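The Cap Wall at Grinside

Seven in the morning and the lights are already on at Grinside. Downstairs the coffee is bad. Upstairs, nothing but racks.

Lerato Zwane has run the stockroom for 9 years. She walks fast, talks faster, and does not like it when you lean on things. "Those are balanced," she says. I stop leaning.

I came to write about storage. Boring word. But ask anyone who has kept soft goods, hats, pouches, drawstring bags, anything that squashes, and they get a look. Boxes kill them. Stack a cap under forty other caps for a winter and it comes out looking like a pancake. You can steam it. You can stuff it with paper. Still has that dent.

So Grinside hangs everything. Has done since the move out of the old Mahlangu building, where the whole stock lived in cartons and the bottom layer was, in Zwane's words, "basically felt." They threw out 500 pieces that August. She remembers the number because she had to sign for it.

The fix was cheap. White metal shelving, several tiers, stuff hung along each one instead of piled on top. Black goods together, so you aren't hunting for navy under a fluorescent tube at six at night (try it some time, you can't tell). The best-spaced tier is for the pieces people ask to see. Lower down they go in tight, shoulder to shoulder, because thats where the volume is.

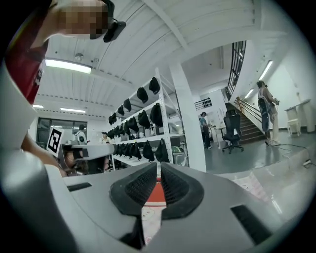
Spacing is the part people get wrong. Too loose and you run out of wall. Too tight and the shape goes, same as a box, only sideways. Zwane uses her hand. Flat hand between two pieces on the display tier, fingers only on the others. No ruler. She tried a ruler for a month and everyone ignored it.

Then there's the order of work. New stock goes on at the far end and gets pushed along. Oldest is always nearest the stairs. Pick from the stair end, hang at the far end, done. A new hire gets it in one shift or not at all.

Tshepo Khumalo got it in one shift. He came over from Dollelard, the uniform supplier, where they had drawers. Deep ones. He has opinions about drawers. "You open it, you take the top one. Always the top one. The ones at the bottom, they were there when I started and they were there when I left."

He's the one who does the Uton orders now, the big restaurant account. Last one was 1038 caps, mixed sizes, black, all of them off the racks and into bags over two days. He works one tier at a time, clears it, moves down. Doesn't skip around. I watched him do a stretch of it, shaking each piece once to open up the crown, a quick look inside for the size, then over. Maybe four seconds. He doesn't seem to be looking at his hands at all.

Dust is a problem. Black shows everything, lint most of all, and anything hung out in the open will collect it. They tried plastic covers over the top tier. Looked awful, and the covers slid off onto the floor. Now it's a lint roller at the end of each row and a rule that nobody eats upstairs. The rule is mostly kept.

Light too. Black fades to a sort of brown if it sits long enough, and the top tier gets the worst of it. Zwane rotates those pieces down every couple weeks and brings fresh ones up. She keeps the dates in pencil in a little book, not on the computer. The computer has the totals. 1320 pieces on the morning I visited, before the deliveries came up.

Could you do this at home? Sure, smaller. A narrow metal unit in a hallway, a pack of S-hooks, caps hung by the back strap. Leave a gap. Put the ones you wear at the easy end and see what drifts to the other end by spring, then give those away. Khumalo has one at his place. His wife wanted the wall for pictures. They split it.

Around noon a delivery comes up the stairs, six cartons, and the two of them stop talking to me more or less mid-sentance. Zwane slits the tape. The top layer is fine. She goes right to the bottom, pulls one out, turns it over, pushes the crown back up with her thumb and holds it under the light.

"Flat," she says, and hands it to him to steam.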